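Still waiting on that water, Jillberg

Quick one tonight, lights are on and I don't trust them to stay on.

So the assembly member came round again. Monday, early, before most people had even bathed. Two pickups and a speaker playing the party song. Same speech as last time, I swear I could have said it along with him. The Kwofie road is "at an advanced stage." The borehole is "captured in the budget." The market sheds are coming. Everything is always coming.

I live on the Kwofie road. Advanced stage means there's a heap of gravel by the junction with grass growing out of it. Goats sleep on it. The heap was dumped in November, a few weeks before the vote, and no truck has been back since. If that's advanced I'd like to see the early stage.

And the water. They told us 132 households in Jillberg would be connected by the end of the first year. It's in their own leaflet, I still have mine, folded in the back of a school exercise book. My side of town, not one pipe. My aunt's side, they dug the trench, left it open through the rains and then filled it back in with nothing inside. She now has a soft strip across her yard where a chair leg will sink.

People asked him about it. Give them credit, they did ask. A woman who sells kenkey near the lorry park asked him straight, where is the pipe. He said the contractor had "challenges." Which contractor? Fomitz. The same Fomitz that got the school toilet job in Nerneno, and go and look at that toilet. Go and look at it and come back and tell me.
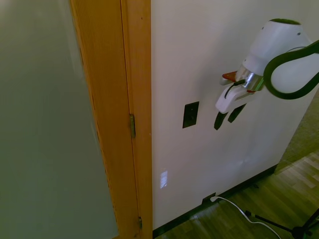 Anyway. What gets me is the list. They've started passing round a printed list of achievements, and 37 of them are supposed to be in our area. I sat down with it last night and a pen. Some are real, I'll say so. The streetlights by the clinic are real and they work most nights. The clinic did get a second nurse. Fine. Thank you. But then number 14 and number 29 are the same culvert, just spelled differently. And there's one that says "sensitization of youth" and I am telling you I was youth that whole time and no one sensitized me.

The other side is no better, before anyone starts in the comments. They had eight years here. They cut the sod for the market twice, two different ministers, two different shovels. I have been hearing about those sheds since I was in JSS. Now their people are driving about shouting that Jillberg has been neglected, as if they came here from another planet last week.

My uncle says I should stop writing these things because one day I'll need a letter signed. Maybe so. But he also complains louder than me when it's just us in the house, so.

The turnout last time was 3963 for the whole electoral area and the man won by 1350. That's not a small gap but it isn't a mountain either. Kwofie road end alone could make him sweat if we all decided on something. We never do. One half get T-shirts from one lot, the other half get T-shirts from the other lot, and afterwards everybody wears both to farm.

What I want is boring. A date for the pipe. The contract sum for the road, written on a board at the junction like they do in other places, so we can read it and do our own sums. Someone to come and take the gravel or spread it, I don't mind which anymore. Thats it. I'm not asking for an airport.

There's supposed to be a town meeting at the Nerneno school after church, I heard four o'clock which means half five. I'm going with the leaflet. If you still have yours bring it, espescially if you're one of the 132. And if you've been conected and I just don't know about it, leave a comment, tell me which house, and I'll come over with a bucket.

Ok lights just flickered, posting this now.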